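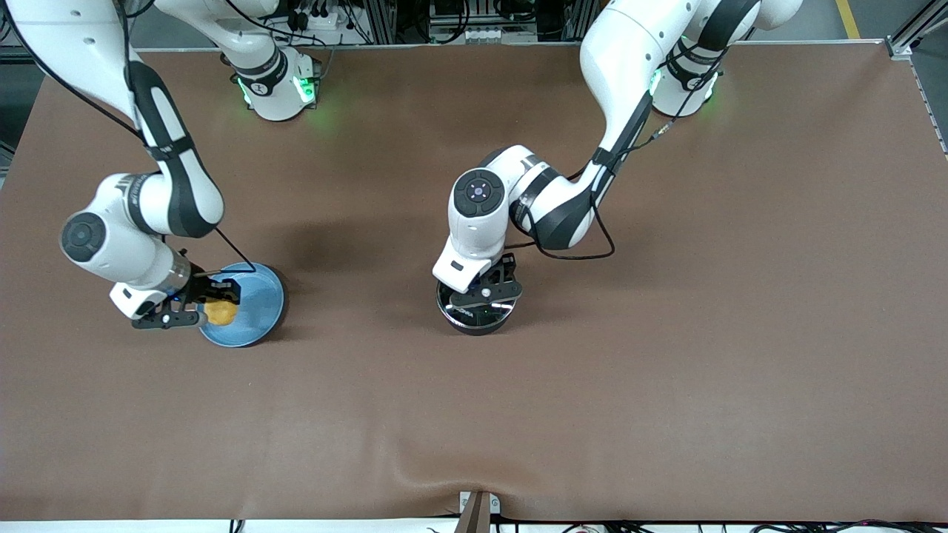

Home Kit Care Washing Mending Storage Contact

2018-04-16
By Glykeria Sotiropoulos

Keeping your judo and jiu-jitsu kit fresh at home

If you train more than once a week you will know the smell I mean. It creeps up on you, and then one evening you open your bag in the hall and the whole family has an opinion. I have been washing jackets for myself and two growing lads for a good many years now, and I have ruined a few along the way, so I hope some of this saves you a bit of money and a few cross words.

Get it out of the bag

I know you are tired and you want your tea, but please take everything out the minute you get home. If you can't put a wash on straight away, hang the jacket over the bath or on the back of a chair by an open window (not over the radiator, it goes stiff as a board). A damp jacket left balled up overnight will need two washes to come right, and sometimes three.

Washing

Turn the jacket and trousers inside out and wash them at 30 on their own. I used to throw everything in together until a new blue belt turned a white jacket the colour of skimmed milk, and I never did get it back. Use a little less powder than you think, as the thick weave holds on to it and then itches round the neck. No fabric softener! It leaves a sort of coating and the cloth stops soaking up sweat as it should.

For a jacket that still smells after washing, soak it in a bucket of cold water with a mug of plain white vinegar for an hour, then wash as normal. Keep vinegar well away from bleach, and keep bleach away from your kit altogether — it rots the stitching at the shoulders long before you notice.

Blood and grass

Cold water, and as soon as you can. Rub in a bit of ordinary hand soap, leave it ten minutes and rinse from the back of the cloth. Hot water will set a blood stain for good. Grass (we train in the park from June if it's dry) comes out better with washing-up liquid and an old toothbrush.

Drying

On the line, out of strong sun if it's a coloured one. Give it a good shake first and pull the sleeves straight while they're wet. The tumble dryer took a whole size off my eldest's best jacket, and he had only worn it to one competition.

Small repairs

Look over the knees and armpits every few weeks. A split seam as long as your thumbnail is five minutes' work with strong polyester thread and a thick needle, and I go over it twice in backstitch. Leave it a month and you'll be patching. For knees I cut squares from an old pair of trousers, tack them on the inside and sew round the edge, then once more across the middle so they don't bubble up.

Gumshields and bags

Rinse gumshields in cold water, brush them, and let them dry before the lid goes on the box. As for the bag itself, wipe it out on a Sunday with a cloth and warm soapy water, then leave it unzipped by the back door until morning. I keep an old sock filled with bicarbonate of soda in the bottom of ours, knotted at the top, and change it when I remember.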